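Two-armed bag packer takes shape in Etley workshop

Thursday
By Ewurabena Asamoah

It is loud in the back half of the Flandeck shared workshop most evenings, and on Thursday it was louder than usual, with a table saw going on one side of the partition and two robot arms humming on the other. The arms belong to a members' build called Avia, and if you have ever tried to get a stiff zipper open with one hand while holding a bag up with the other, you will understand right away why people keep wandering over to watch.

Avia is a two-armed tabletop rig meant to handle soft bags: hold one steady, open it, put things in, close it again. Zuweira Sarpong started the project last winter after her father had a stroke and lost most of the use of his left hand. He can cook, he can garden, he can beat anyone in the family at cards, but packing his own bag for the day drives him up the wall.

"I thought the arms would be the hard part," Sarpong said. "Then I met cloth. Cloth does whatever it wants!"

A cardboard box keeps its shape when you squeeze it. A tote slumps, the straps flop over the opening, and a gripper that was lined up nicely a second ago is suddenly pushing on a fold. The group has logged 526 practice runs so far, all on ordinary bags brought in by members, and 297 of those ended with the bag open and still upright. Sarpong wants that number a lot higher before anything goes near her father's kitchen, but she is clearly thrilled with it (so was this reporter, who was allowed to work the controls for one very clumsy run).

The arms came secondhand from a packaging line that was being cleared out, and the members bought them with money pooled over several months. Most of the effort since then has gone into the small stuff. Fingertip pads have been recut again and again to find a grip that holds canvas without dragging it across the table. Cables had to be rerouted after one snagged on a strap in the spring. The control software, which the group calls Dumitrescu after a character in a radio play one of them loves, had to learn to slow down near fabric, and that change alone made a big difference.

The next job is the zipper. Right now the rig can find a pull and get hold of it on a good day, then it tends to let go when the teeth catch. The members are trying a softer pad and a slower tug, and they'd love to hear from anyone who sews and has opinions about zippers.

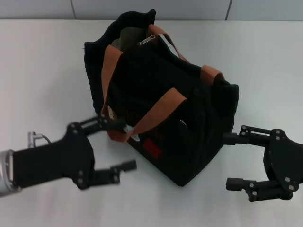
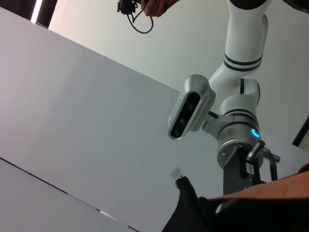

After the zipper comes packing. The list Sarpong wrote out with her father is short: reading glasses, a paperback, a water bottle, a sweater. The bottle worries the group most, as its weight could pull a bag over if it goes in first, so the sweater will probably go in ahead of it to make a base.

Flandeck members can see Avia running on Thursday evenings, and visitors are welcome if they sign in at the front desk. There is room for 20 people on the workshop floor at a time. Bring a bag you don't mind lending, the floppier the better. The group is also looking for a used work light and anyone comfortable with wiring.

Comments (3)

gluegun_pat
My mom has the same trouble with her purse. 297 good ones sounds pretty great to me. Do they want leather bags too or only cloth?

Old Mill Road
I sewed sails and boat covers for years. Rub a little candle wax on the zipper teeth before you redesign the whole hand! Will stop by with some.

T. in Etley
Went last week and stayed until closing. My son is 11 and now wants two arms for his birthday.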